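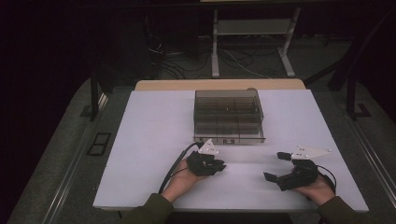 Two hand-held grippers at a work table, with the compartment box marked R-11 behind them.

When the small automation group at Widach made its first equipment budget, the biggest number on the page was a robot arm. In the second budget the arm was moved to the next year, and most of the money went to hand-held grippers, tables and storage. We asked the person who plans these purchases how the change came, and what other small groups can learn from it before they sign an order.

The planner came to Widach from a packaging company, and is used to defending every line of a budget. "In my old job we bought a machine, and the machine was working for ten years," the planner told us. "Now I buy for people who do not know yet what they will need in October. This is a different kind of planning, and I had to learn it slowly."

The group wants to teach a robot to sort small parts into boxes with compartments. For this it needs many recorded demonstrations made by people. The first plan was to make them with the arm itself, guided by an operator. After a short trial with a rented arm, the planner put the arm aside and asked three suppliers for a price on hand-held grippers.

"With the rented arm we made 57 good recordings in one week. With one pair of hand-held grippers we made 300 in the same time," the planner said. "I showed these two numbers to my director and I did not need a long presentation."

The grippers were ordered from Flondeck, a small maker that sells them in pairs. The planner does not hide that the price of the pair was only a part of the real cost. There were the mounting plates with the marker dots, which must be flat and must not get scratched. There were cables. There was a second pair of jaw fingers for each gripper, and the planner now thinks it should be four.

"The fingers are the cheapest part, and we waited for them the longest," the planner said. "If I could give only one advice, it is to order the wearing parts on the same day as the main device. Later you are a small customer with a small order, and you stand at the end of the line."

Cables come up several times in our talk. The first budget had a line for them, but it was copied from an office project. "I counted the length from the table to the computer in a straight line. A person who works with two hands does not move in a straight line. You need a loop by each hand, and the cable must not pull on the wrist. We bought everything again, longer and softer."

Furniture was another surprise. The group uses a plain, light board as a work surface, laid flat over a metal table frame. The planner wanted to buy a ready laboratory table, and got an offer from Yao that included delivery and assembly. It was a fair offer, but the delivery time was 92 days. In the end the frame was bought from a used equipment dealer and the boards were cut by a local shop.

"A board with a matte surface is better for us, a shiny one gives reflections. I ask for a sample now, always. The seller says matte, and then it arrives and I can see the lamp in it."

For the parts boxes the planner has a simple system. Each box gets a label with a letter and a number, and the same code is written in the purchase list. When a box breaks, the same type is ordered again. The planner admits that this looks like too much order for a plastic box. But a different box has different walls and different cells, and then the new recordings cannot be compared so well with the old ones.

We asked what share of the budget should be kept free. The planner keeps around a fifth, and does not divide it into lines. "My director does not like it. He asks what it is for. I say, if I knew what it is for, I would write it in the list."

The software came from Avitska, on a yearly license. Here the planner is more careful in the choice of words. The program does what was promised, but the price is counted per recording station, and the group planned for one station and now wants two. "Read how they count. Per person, per station, per hour of recording. For the first year it is all the same. In the second year it is not the same at all."

The arm is still in the plan. The order should go out in October, after the group has decided how much reach and how much force the task really needs. The planner expects to buy a smaller model than the one in the first budget, and to spend part of the difference on training for two colleagues.

And the mistakes? The planner laughed and opened the old spreadsheet. There was no line for chairs, no line for lamps, and shipping was entered as zero. "I keep this file. Before each new order I open it and I look at the zero."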